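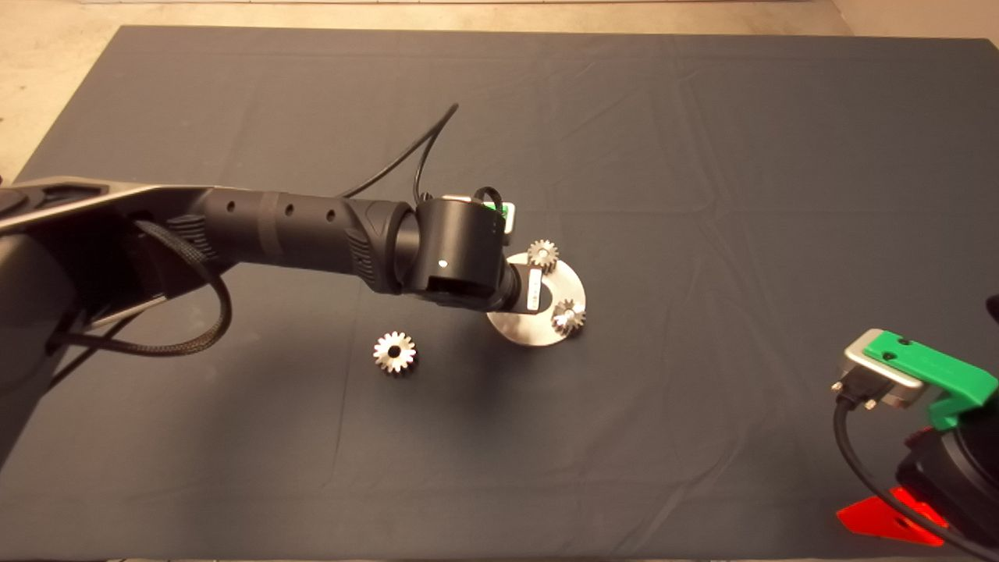 Gear assembly by remote control. Two gears are on the round plate and the third is on the cloth to its left.

Teaching by Hand: Gear Assembly at the Trerketti Workshop

Posted Jul 2, 2022, by Marilou Dimaculangan

This page goes with the short course on robot teaching held at Trerketti. The course covers two ways to show an arm a task. In the first, a person takes hold of the arm and moves it through the motion. In the second, the person drives it from a separate control station. The gear job was taught by remote control, and the notes below are mostly about that part of the course.

The task

The finished assembly is a set of small metal spur gears on a round metal plate. Each gear has to go down over its own post and mesh with its neighbor. The posts are short and the fit is close, so a gear that goes on at an angle will stick. Jericho Manalastas cut the plates in his own shop, Manalastas, and made a few with looser posts for beginners.

The work surface is dark gray cloth. We tried a bare table in the first week and the gears slid away whenever the fingers touched them off center. The cloth gives a little and holds them in place. It does wrinkle, and people learned to smooth it out between runs.

Driving the arm

The operator moves a small handle and the arm follows. Motion is scaled down, so a long move of the hand makes a short move at the gripper. Most people found the scaling slow for reaching and about right for placing. Tarık Tokgöz changed the setting partway through so that a foot pedal switches between the two.

New operators practiced on foam blocks before they touched metal. Six people finished the practice and went on to the gears. Alfredo Mangubat, who has run a lathe for most of his life, had the steadiest hand of the group and also the longest run times. His recordings were the ones we ended up using the most.

Meshing the teeth

The hard part comes when a gear is most of the way down and the teeth meet tip to tip. By hand you would give it a little twist without thinking. Through the controls you have to do it on purpose. We asked operators to stop, back off slightly, turn the wrist, and try again. We kept those tries in the recordings. A policy trained only on clean runs did badly when the teeth did not line up, and it had no idea how to back off.

Cables

Check the cable loops before each session. Turn the wrist through its full range and watch that nothing pulls tight or drags across the plate. Trinidad Estrella added this to the start-up sheet after a cable caught a gear and knocked it to the floor.

What was recorded

We kept 300 runs of the gear task out of almost 500 attempted. Runs were dropped for a lost signal, a dropped gear that rolled out of reach, or an operator who asked to start over. Each run holds the video, the joint positions, the gripper opening, and the handle motion. Files were sorted and labeled with Fadimix, and every run was watched once at full speed before it was kept.

Moving the arm by hand

The hand-guided sessions used a simpler job, placing a cover on a box. Guiding the arm directly was easier to learn, but people's arms got into the video and had to be trimmed out. Ikier lent us a stand for the side camera, and that helped somewhat.

Next session

The next group starts later in July with the same plates and a fourth gear. Operators from this course are welcome to come back and drive. Write to Marilou for a time slot, and tell her whether you use the handle left-handed, as the station takes a while to switch over.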